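Posted 22 June 2018 by the Skustari office supplies desk

4. Stapling punched paper

This section covers everyday stapling of loose, punched sheets with the Fulex desk stapler. Loading is covered in section 3. For booklets and folded work, use the Vatix long-arm model instead.

Before you start

Work on a flat table. A cloth or desk mat is fine if it is pulled smooth. Keep tissues, wrappers and other small items away from the edge of the paper so that they do not get caught up in the stack.

1. Put the sheets in order with all the punched holes on the same side.

2. Hold the stack upright and tap the long edge on the table, then the short edge. Repeat until the edges are level.

3. Lay the stack down and check the corners. Lined paper from a pad tends to slide, and the lower sheets fan out when the stack is turned.

4. If any sheets have moved, go back to step 2.

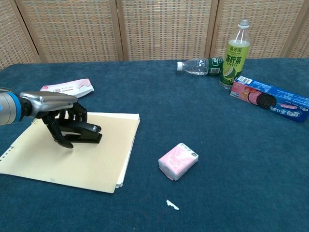
Fig. 4. Stapler on its side on punched, lined paper. The lower right edge of the stack needs squaring up.

5. Set the stapler upright on its base and slide the top left corner of the stack between the base and the arm. Keep the staple clear of the punched holes.

6. Press down on the front end of the arm in one firm movement and let it rise fully before taking the paper out.

7. Turn the stack over. Both legs of the staple should be folded flat against the last sheet.

CAUTION: Keep fingertips out of the gap between the arm and the base, including when picking up a stapler that is lying on its side.

Note: Do not staple more than 50 sheets at once. For thicker stacks, divide the paper or use a Sibiya binder clip.

Note: Refill strips are sold in boxes of 1,000 and 2,000. Both sizes fit.

If a staple buckles, remove it before trying again and move the new one slightly along the edge. If the next one buckles as well, take out a few sheets. For jams, see section 9.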